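Shortening names without losing track of them

Plumura keeps a register of given names and the short forms people use for them. The editor in charge of the register spoke to us in October from the Clonport office, where the file is checked by hand before each release.

The current release holds 204 short forms drawn from 50 full names. "A short form goes in when we have it from two unrelated families," the editor said. "One family is a household habit. We log it, but it stays out of the register."
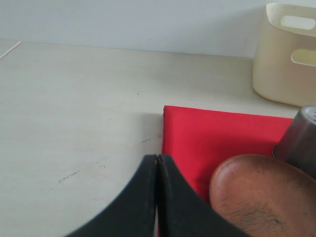

Most entries are made by clipping. The front of the name is kept and the rest dropped, as with Benjamin and Ben. Back clippings such as Beth from Elizabeth are less common and are coded separately. A third code covers forms with an added ending, and the editor counts 42 of those, mostly in -ie or -y.

Spelling takes up more time than sound. "Cathy and Kathy are one spoken form and two written ones. We give them one number with two lines under it. The Zamora office used to give them two numbers, and merging the files took us all winter."

Rhyming forms are the hardest to place. Bill for William and Peg for Margaret share little with their sources on paper, so each gets a note on the steps between. 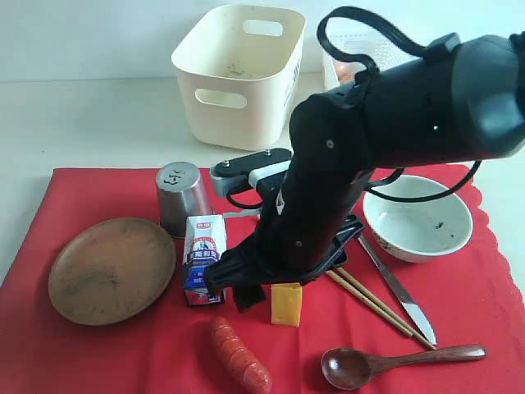

Can one short form belong to more than one full name?

It can, and the register lists it under each of them. Alex appears under Alexander and Alexandra, with a cross-reference both ways.

The next release will add 30 full names from a list compiled in Illitska. The editor expects the ending codes to need revision first. "The present set was built for English endings. I'd like that fixed before we load anything."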